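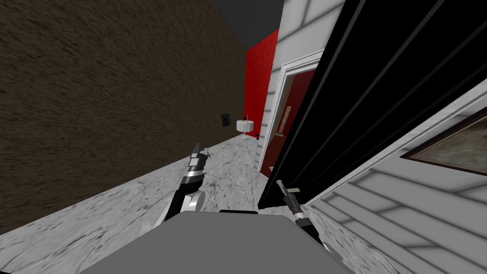 Lultar Matter Ledger
Case file software for small criminal defence practices

Criminal law has a filing problem. The Crown's disclosure arrives in four formats, one of which is a disc, and your office owns a single machine with a disc drive, kept under the kitchen counter. The client's own documents arrive as photos of a phone screen, taken with another phone. Somewhere in there is the page that matters, and you have court at 9:30.

Matter Ledger puts all of it in one place, in date order, with a page number that stays put. We could have called that a platform. We went with ledger.

What it does

Drop in disclosure as it comes and Matter Ledger stamps every page, builds an index and flags duplicates. When a second package turns up containing most of the first, with different page numbers, it matches the two and shows you only what's new. Anyone who has done that job by hand at a kitchen table will know why we built this part first.

Audio and video sit in the same timeline as the paper. You can pin a note to a point in a police interview and jump straight back to it later. Transcripts are searchable, and rough ones are marked as rough. We don't pretend the software understood a man mumbling into his sleeve.

Undertakings and publication bans get their own red banner at the top of the file. It can't be dismissed. We've had requests to make it dismissible and have filed them carefully.

Editions

Solo – one lawyer, one assistant, up to 2 matters open on screen side by side. Most sole practitioners never outgrow it.

Chambers – up to 21 users, with walls between files where two people in the same office shouldn't be reading each other's mail. Includes the Fusorell scanner link, so paper goes from the feeder to the right matter without a stop on somebody's desktop called "New Folder (4)".

Both editions include the full court form library, currently 247 forms. When a form changes, the old version is kept with the date it retired, in case the registry would still like it the old way.

Storage and security

Files are encrypted on your machine before they go anywhere, and we don't hold the key. If you lose yours and your recovery sheet, we can offer sympathy in business hours. Print the sheet. Put it in the safe, or wherever you keep things you'd be embarrassed to lose.

Closed matters move to the Clatholm archive at no extra charge. You set the retention period to suit your law society's rules, and the calendar runs to 2039. After that we expect to have released an update.

What it doesn't do

It won't give legal advice, predict a sentence, or draft your closing. It doesn't do trust accounting either. If you already use Prantl for your books, time entries export to it cleanly, including the ones you wrote up at midnight and rounded in the client's favour.

Requirements

Any reasonably current Windows or Mac computer. Works offline, courthouse wi-fi being what it is, and syncs when you're back at the office. The tablet version is read-only for now.

Ordering

Both editions are licensed by the year, and renewals fall in January regardless of when you start, with the first year pro-rated. Trial copies are full versions and run on your own files or on our sample matter, a disputed theft of garden furniture that has become more complicated than we intended.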